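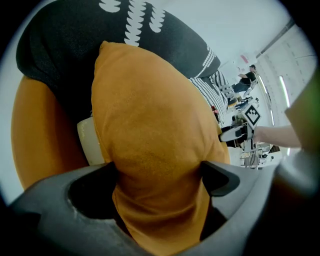

Two hand-held grippers at work on a pile of cushions, one with an orange cushion between its fingers.

Write down the grip before you write down the speed

Most workplace rules for robots begin with speed. How fast may the arm move, how close may a person stand, how soon must it stop. These are good questions and I would not drop any of them. But for soft goods they leave out the part that causes most of the arguments, and that is how hard the thing may be held.

A cushion gives way when it is squeezed. The cloth bunches, the filling moves, and a grip that is much too strong looks the same as one that is fine. With a glass jar you find out at once. With velvet you may find out when a customer sends it back.

I spent part of last August going through the handling rules at Bremudow, where the written guide ran to 57 pages. Speed had a chapter. Soft items had 2 lines, and one of them said "handle with care". That tells an operator nothing. It can't be checked and it can't be broken.

Oluf Þorgeirsson, who wrote the shorter guide used at Nirbridge, put a limit on squeeze for each kind of cover and asked for a note of where the fingers should go. People complained that it slowed them down. It did, for the first 319 items or so by his own log, and then the notes were mostly copied from earlier ones.

The same rules should cover tools held by hand. I have heard it said that a person on the handle makes a written limit unnecessary. I don't agree. If people's movements are going to be used to teach a machine, their bad habits will be taught as well, and 1000 careless grips are harder to put right later than one bad setting.

Shared piles need a rule too. When two people reach into the same heap, one of them should have the say over who lifts first, and it should be agreed before they start. At present it is usually left to manners.

June 2022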